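Boststead Shared Workshop: Frequently Asked Questions

Before you write to us, please look if your question is already answered on this page. We update it every year in May.

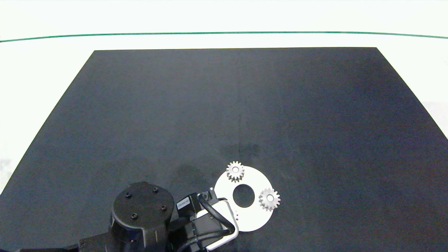

How do I become a member?

You fill in the form at the front desk or on our website. After this you come to a safety evening, which takes two hours. When the evening is finished you receive your card, and you can book from the next morning.

How much does it cost?

The membership is paid every 3 months. Students and retired people pay half. The price includes electricity, dust bags and the use of hand tools, but it does not include your material or saw blades you break.

Can I try it before I pay?

Yes. Every person can make one free visit. During the free visit you may use hand tools and the sewing corner. For the big machines you need first the safety evening.

How do I book a bench?

Bookings are made in Jorkix, the calendar program we use. You can book up to 7 days ahead. If you cannot come, please cancel before 6 in the evening of the day before, so another member can take the place. Two missed bookings in one month means that you can book only on the same day until the month is over.

Jorkix does not accept my password. What now?

The password for Jorkix is separate from the one for our website. Many members mix them. Use the link "Forgot password" and look also in your spam folder.

May I bring my children?

Children from ten years are welcome if an adult stays next to them all the time. In the machine room the minimum age is sixteen.

Where can I leave my project?

There are shelves in the Pirihi room, behind the stairs. Write your member number on the project with tape. Things without number are moved to the box under the stairs, and after one month we give them away. Wet paint and open glue are not allowed on the shelves.

Do you sell wood?

Only small pieces. For boards we recommend the Brumura yard on the other side of the canal. Show your card there and ask for the workshop price.

How big is the workshop?

It has around 1,900 square feet on two floors. The upper floor can be reached only by stairs, for which we are sorry. If you need a bench on the ground floor, write this in your booking.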